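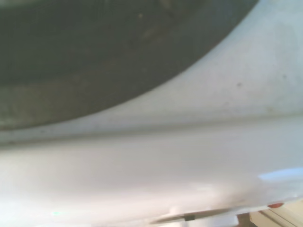 Dark inside, pale at the rim.

The List of Friends

The news came over the wireless on a Thursday, while Ottavio Serra was looking for his other shoe, and so he missed the first half of it. What he heard was the minister's voice, very pleased with itself, saying that from October the country would buy its important goods only from its friends, and that a list of the friends would be published in the usual place.

He found the shoe under the newspaper and went to work, and it was only on the tram, somewhere between the fish market and the long bend by the customs sheds, that he began to wonder what an important good might be, and whether a spring was one.

Ottavio bought springs. He bought other things too, for he was the whole of the purchasing department at Fodance, which made weighing scales in a brick building at the top end of Bruvness harbour, and scales want brass and glass and paint and a surprising amount of felt. But the springs were the heart of it. They came over the water from Tanoli, in flat wooden crates, from a works belonging to Volodymyr Lysenko, and Ottavio had been buying them for so long that the two men had stopped putting "Dear Sir" at the top of their letters and had gone over to the weather instead.

"Is it on the list?" asked Mrs Pell, when he came in with his coat still buttoned. She ran the front office and had heard the whole broadcast, having both her shoes.

"Is what on the list?"

"Tanoli."

They read it together at her desk. It was a handsome list, in two columns, with the names of the friends in order of the alphabet so that none of them should feel slighted. Nillano was there, rather high up in the second column. Tanoli wasn't. They read it again from the bottom in case it had been put in out of turn, and then Mrs Pell made tea, and Ottavio sat down and finally took off his coat.

Now it must be said that there was nothing at all wrong with Nillano. Ottavio had an aunt by marriage who had spent a winter there and come home speaking well of the soup. They made springs in Nillano, too, perfectly good ones, and a gentleman had written twice the year before to say so, enclosing samples in a little envelope. Ottavio had kept the samples in his drawer with the rubber bands, and he got them out now and rolled one about under his finger, and thought that it was a nice enough spring, though it had cost more than Volodymyr's even before anybody had been made a friend of anybody.

He went upstairs to ask the director, who was standing at the window with the minister's notice folded lengthways in his hand, like a man about to swat something.

"It says there's to be a duty," said the director. "On the ones who aren't friends. It says it may be reviewed."

"May it be paid?" asked Ottavio. "I mean, can one simply pay it and carry on?"

"There's a form."

There was indeed a form, and it ran to 71 pages, and Ottavio carried it home under his arm that evening because it wouldn't go into his bag.

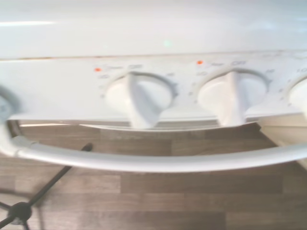
He read it at the kitchen table until the light went, and then he put the lamp on and read some more. Most of it was about ships. A good part of it was about metals, and there was a long and really quite interesting section on the difference between a component and a part, which he went through twice, with a pencil, and understood less the second time. On page 58 he was asked to describe his relationship with the supplier. There was a box for it, as wide as a postage stamp.

He thought about the box for a long while. He thought of the winter the harbour had frozen and Volodymyr had sent the crates round by rail, over three borders, and never put the extra on the bill until Ottavio wrote and insisted. He thought of the photograph of the Lysenko plum trees that had come tucked into an invoice, and of the time he'd ordered 200 springs when he had meant to order a good many more, and had a note back saying that surely his hand had slipped, and the right number was already on the boat. You couldn't get any of that into the box, not even with the sharp pencil. In the end he wrote "Cordial" and turned the page.

Then, as it was late and he was tired of ships, he took a clean sheet and wrote a letter.

"My dear Volodymyr," he wrote. "It has been raining here since Sunday and the drains by the tram stop have given up. You will have heard that our two governments are not speaking, or are speaking too much, I can never tell which. I have a form to fill in. I am on page 64. They would like to know the name of the mine your steel comes from, and I said to myself that you would know it, and that you would laugh."

The answer was seven days in coming, a day longer than usual, with a new stamp across the flap in purple ink that he hadn't seen before.

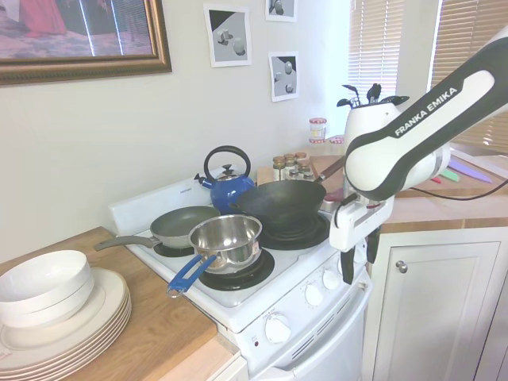 Pans on the hob and the blue kettle behind.

"My dear Ottavio," it said. "I did laugh, and my wife came in from the yard to see what was the matter. It is dry here and the plums are finished. The name of the mine I have written on a separate paper, so that you can send it to your people without sending them my plums.

"But I must tell you something about that steel, and I hope it won't spoil your form. We haven't used that mine for two years. The seam gave out. We buy our wire ready drawn now, from a very civil firm in Nillano, and I believe they are on your list. I also hear, from the man who drives it over, that they sell springs to your country, and that when they are short of hands they send the winding out to be done. I won't say who does it for them. It is a small works, with plum trees."

Ottavio read this standing up in the hall. Then he fetched the little envelope of samples, which he'd brought home in his waistcoat pocket meaning to compare them properly in daylight, and he tipped them out on the table beside one of the old ones from Tanoli, and put on his reading glasses. Five springs lay in the lamplight. He moved them about a little, and found that he'd lost track of which was the old one.

He had an idea that Mrs Pell would know what to do, or would at any rate enjoy being asked. He put all five of them in the envelope together, set it on top of the form where he wouldn't forget it in the morning, and went to see if there was any soup.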